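Flerkau Creature Suit Manual
Section 4: Fitting the Head and Jaw
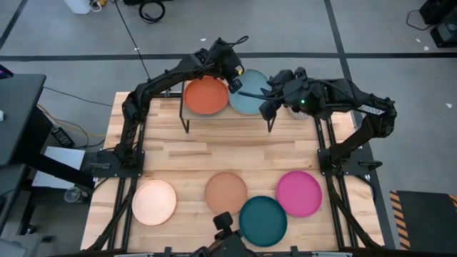

Can one performer put the head on alone?
A second person is needed for every fitting, to guide the neck skin over the collar ring while the performer holds still.

1. Switch off the jaw servo pack and unplug the battery lead.
2. Dust the inside of the neck skin with talc. Do not use oil or silicone spray.
3. Have the performer sit. Lower the head from behind, chin last.
4. Turn the collar ring clockwise until both catches click.
5. Plug in the battery lead and set the transmitter to channel 2.
6. Open and close the jaw slowly, three times, before full speed.

Note: The Mirska head weighs 1618 grams with the long horns fitted. Use the padded skull cap with these.

Note: Replacement neck skins are part no. 1088. Older skins marked Guo fit the same ring but need the wide clamp.

CAUTION: Limit wear to 600 seconds at a time under stage lights. Remove the head at once if the performer gives the hand signal.

CAUTION: Keep fingers out of the mouth while the servo pack is on.

If the jaw sticks half open, unplug the lead and go to Section 7.

Text by Xiuying Deng. Fitting steps checked by Baoshan Lu, Wukcombe workshop. Revised 26th March.

Filed under: Creature Effects, Suits & Masks, Manuals

Related
Storing Foam Latex Between Shoots
Section 5: Gloves and Arm Extensions
Painting Scales With a Sponge
Servo Pack Charging Guide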